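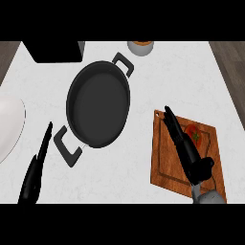

Setting up the two-arm kitchen cell takes me most of a morning, and I'd like you to be able to do it in less, so these are my notes in the order I work through them. We always start in the simulator and go to the real bench afterwards. Load the counter layout from the Tannous folder and look at it from the top camera before you touch anything else. You want both grippers in view, the left one coming up towards the near handle of the black pot and the right one reaching over the chopping board by the tomato. If your two arms look like that, with the left one clear of everything, your base positions are good and you can carry on.

Base positions first, then. The spacing between the two shoulder mounts is 460 mm in the model, and it has to be 460 mm on the bench as well. Please measure it with the steel rule and not with the tape — the hook on our tape is bent and I've lost a whole afternoon to it. Nip the bolts up by hand, measure, tighten, then measure again (they do creep!).

Next comes homing. Left arm first, always, and wait for it to stop before you start the right. They share one power supply, an Allirell, and it doesn't like both shoulders lifting together. If it trips, switch off at the wall, count to twenty and start again from the left arm. Don't just press reset, you'll get a joint that thinks it's somewhere else.

Then the grippers. The two ends are different, so they have separate settings files and it's very easy to load them the wrong way round. I've done it, Primo Ferraro has done it, and you will too at some point. Open and close each one at the slowest speed and watch the numbers: fully open should read 100 on both. If you get 97 or 98, clean the fingertips and try again before you go fiddling with offsets.

Grip force is where I'd like you to take your time. The pot and the tomato want very different settings and there's no sensible middle value. Save one for each object, name it after the object, and write it in the Furia log with your initials. Start low on the tomato and creep up. In the simulator it'll forgive you anything, on the bench it won't, so bring kitchen roll.

Camera last. Run the Hetau check with the arms parked well back and the counter clear. It takes 156 stills and tells you which ones it couldn't use. Losing a handful is fine. Losing a lot usually means a smeary lens or somebody has leaned on the mast, and I'd look at the mast first.

Looking after it, week to week: wipe the fingertips, check the cable loop behind each wrist for rubbing, and put a drop of oil on the camera mast clamp. The wrist joints are sealed, so leave those alone. The left wrist had its belt changed in April and it's still a little noisy on the way down, which I'm not worried about, but do tell me if it gets louder.

For next time, each pair should bring a saved settings file for both grippers and a page of notes on anything that didn't go as I've written it. The bench is in room 177 and the key is on the hook inside my door.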